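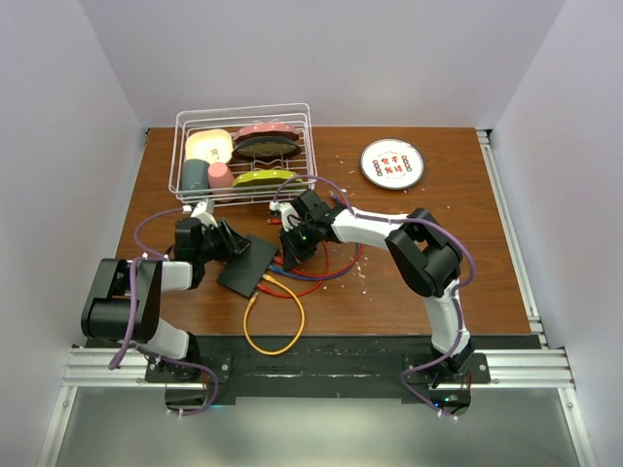

Tetteh Housewares support wrote: Thank you for getting in touch, and we're sorry the Petudus rack is giving you trouble. Before we send replacement dividers, could you tell us which plates lean, whether they lean when the rack is otherwise unloaded, and whether the divider wires move if you press on them with a finger? The divider is a separate piece on this model, and it can be seated one notch too far forward without anyone noticing.

Ticket opened May 27, 2019
Product: Petudus wire dish rack, white
Status: waiting on customer

My reply:

Thank you so much for the quick answer, and for asking sensible questions instead of just sending me the leaflet again (I have the leaflet, it lives in the drawer with the tea towels). I'll try to go through it all in order, though I warn you that I tend to wander.

The plate that leans is the lime-green one with the dots on its rim. I keep it at the front of the rack, with the dark one behind it and the pink scalloped one behind that. The pink plate and the dark plate have never worried me at all. The green one goes in nicely, and then some time later I hear a little clink and find it has settled over at an angle. It has never fallen out or chipped, I should say, but I'm fond of it and I'd like it to stay that way.

I took everything out as you asked and tried the green plate by itself. It leaned. Then I tried the dark plate in that same slot, and it leaned too, a bit less. So I suppose the slot is the trouble and my poor plate is innocent. When I press on the divider it gives at the front end and stays firm at the back.

The other thing I meant to ask about is the round white plate, the one with the four red characters in the middle. It's wider than the rest and I can't get it to sit in any slot without bumping its neighbor, so it always ends up lying flat on the table to the right of the rack. I did look at the Vatus rack, which has wider slots, but it was 80 dollars and I had only just paid 50 for yours!

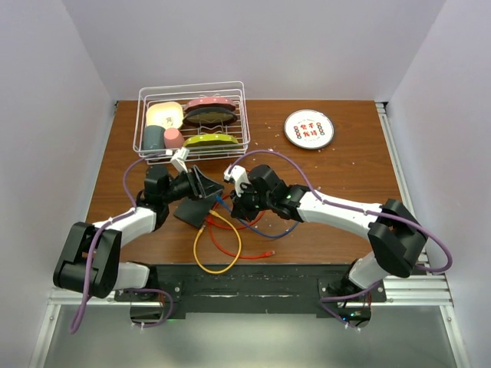
As for the cups and the bowl, they're no bother. The square cream bowl goes in the back left corner and the two cups go in front of it, the pink one beside the gray one, and that leaves the right half for plates. I've had it that way since October and I'd be glad to keep it, unless you tell me the weight on the left is doing something to the divider — I did wonder.

Reply from Tetteh Housewares support:

The weight on the left won't affect it. From what you say about the front end giving, the front clip probably isn't home. Please unload the rack, turn it over on a towel, slide the divider back one notch and press the front clip until it clicks. For the round plate, try the rearmost slot, with the next one left free.

My reply:

It clicked! It took 2 tries and some muttering. The green plate has been upright since last night's supper. The round one does go in at the back, but then the pink plate has nowhere to live, so I've put things back as they were and will dry the round one by hand. Please leave the ticket open for a week or so, in case the clip works itself loose again, and I'll write either way.

Status: monitoring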